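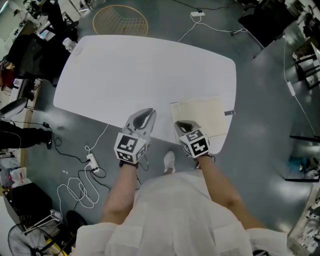
I'd wanted to see the paper mill at Lallden ever since my aunt gave me a box of their writing sheets, and this spring they finally opened the doors again. I'd pictured a gloomy shed full of dripping buckets (there is one of those, more later) but the first thing you come to is a bright room with big white tables, rounded at the corners, the sort you could happily spread a whole jigsaw over. A beige sheet lying on one of them put me straight back in my aunt's kitchen, because hers were nearly that colour. I should say now that I know very little about paper. I use a lot of it, I hoard the nice stuff and never write on it, and that's my qualification.

Getting there was easier than the website makes out. The bus from Marham stops at the bottom of the lane and it's a ten minute walk up, steep at the end, with a stream on your left nearly the whole way. Don't follow the brown sign at the chapel unless you want to see the car park. I did, and I've now seen it. Tickets were on the gate, cash or card, and they stamp your hand with a little heron.

Our guide was Trí Khúc, who has been making sheets there for 10 years and talks at a tremendous speed with his sleeves rolled up. He took us first to the rag loft, up a staircase so narrow that a man in our group had to take his rucksack off and push it ahead of him. Old cotton and linen come in by the sack and get sorted by hand. Buttons out, seams out, anything stretchy out. There was a jar of rescued buttons on the windowsill and I could have spent the rest of the afternoon with it! One was shaped like a ladybird.

Downstairs is the beater, a great oval tub with a roller in it that chews the rags to porridge. They call it the Garix, after whoever built it, and it makes a noise like a tractor going over a cattle grid. Trí shouted something very interesting about fibre length and I nodded all the way through and caught none of it. A woman next to me with better ears said later that the longer you beat, the crisper the sheet. So there you are, second hand.

Then the vat room, which is what most people come for. It's warm and smells of wet dog and clean laundry at once. The maker dips a mould into the vat, lifts it, gives it a shake one way and then the other, and there's a sheet, just like that, shining on the wire. Another person tips it off on to a felt and it goes on the pile. On a good day, Trí said, the pair of them will get through 500. We were each allowed a go. My first one had a hole in it you could post a letter through. The second I dropped. The third was all right, a bit thick at one end, and I was allowed to sign the corner in pencil so I could claim it later.

The pressing and drying I found a bit slow, if I'm truthful, and the talk in there went on for almost 30 minutes with nowhere to sit. The loft with the sheets hung over ropes is lovely though, all those shutters open to different widths to let the air through. A swallow had got in and was taking no notice of us at all.

Lunch was in the old stables, run for the day by Khổng, the noodle people who normally do the Saturday market in town. Broth with greens and a soft egg, and a chilli oil that made my eyes water in a good way. The queue was long and they ran out of eggs by half past one, so go early. There's also a tea urn, which I can't recommend.

The shop is small and dangerous. I'd promised myself one thing and came out with 2 notebooks, a packet of seconds (cheap, slightly wonky, perfect for lists) and a card for my aunt with fern pressed into it. The full size watercolour sheets are beautiful and priced like it. If you paint, take a stiff folder, they only had carrier bags and the poor lad on the till was doing his best with string.

Next open day is in November, when they say the stream is higher and the old waterwheel might be turning. It wasn't on our visit, just dripping and looking green. My signed sheet came in the post this morning, curled like a crisp. I've got it under the dictionary.

Posted Apr 8, 2022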